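The Water at Randby

The man from Filtovix set his case on Colette Masson's kitchen table without asking and moved the sugar bowl to make room for it.

"Three hundred towns," he said. "Three hundred, and every one of them saw a change."

"What kind of change?"

"For the better."

She had taught school for 29 years and knew a boy who hadn't done the reading. She let him go on. He filled a glass from her tap, put in four drops from a little bottle, and they both watched the water go the color of weak tea.

"There," he said.

"What's in the bottle?"

"It's a reagent."

"What would it do to your water? The kind you sell?"

He smiled and said he hadn't brought any along. He had a folder, though. In the folder was a letter from a Dr. Cordier, who had studied the matter and was deeply concerned. The letter had no address on it. Colette turned it over to see if there was one on the back.

The unit cost $325, and the whole street was signing up. She asked who on the street. He said he couldn't give out names, for privacy. Then he gave her the Uveos next door, who had been in Florida since November.

"They signed by phone," he said.

"They must have been worried, to call about a tap they're not using."

He closed the case. He was polite about it, she gave him that. At the door he told her that her mother's generation hadn't known what was in the water either. Her mother had drunk from that tap until she was ninety-one, and had complained about everything in Randby except the water. Colette didn't tell him this. He would have found a way to use it.

When he was gone she stood over the glass. It did look bad. She poured it out, ran the tap until it was cold, filled another, and held it up to the window for longer than she would have liked anyone to see. Clear. It had always been clear, and he'd said that was the trouble with it.

She drank half. It tasted like water, with maybe a little something behind it, a penny taste, that she had never noticed before that afternoon and noticed every day after.

In the spring the Uveos came home and she asked them about the phone call. What phone call, they said.

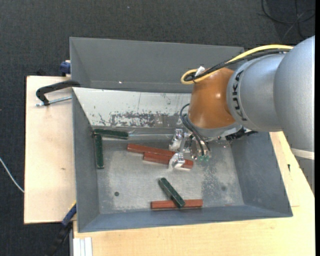
Pauline wrote that she liked Colette but didn't buy the penny taste, and that a woman that stubborn would have forgotten the whole visit by supper. She also wanted to know if anybody ever got the tap tested, because the story makes the salesman a liar and never says he was wrong.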